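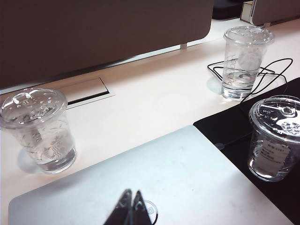

Treasa McGrath objected, on reading an early draft, that a grasp failure on a clear cup should not be called a perception fault until the gripper logs have been ruled out. We therefore report both channels. The Berkov controller was set to stop on any contact force above 10 N, and the stop worked as designed in the bench tests. In the desk trials it did not trigger on glancing contact, and a cup could be pushed sideways while the controller still reported free motion.

The depth estimate was the first source of error. Clear plastic returned few valid points, and the planner filled the gaps with the height of the desk behind. Figure 4 gives the type of layout used, with water in clear containers and a closed laptop nearby.

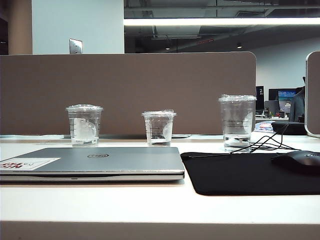 The second source was timing. The wrist estimate reached the planner 245 ms after capture, so a correction computed during the approach was applied after the fingers had already passed the intended height. Replaying the logs with the delay removed lowered the height error but left the sideways error unchanged.
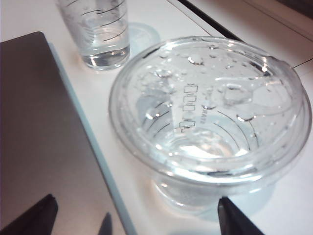

Otis Montoya asked whether a lower force limit would have been enough. We tested this at 4 N. Glancing contact was then detected, but normal grasps were also stopped, and the limit was restored. Spills near electronics remain an open hazard, and the Plendesano trials were continued at reduced approach speed.

Figure 4. Desk workspace with water in clear containers. Top and bottom: wrist camera. Middle: fixed camera.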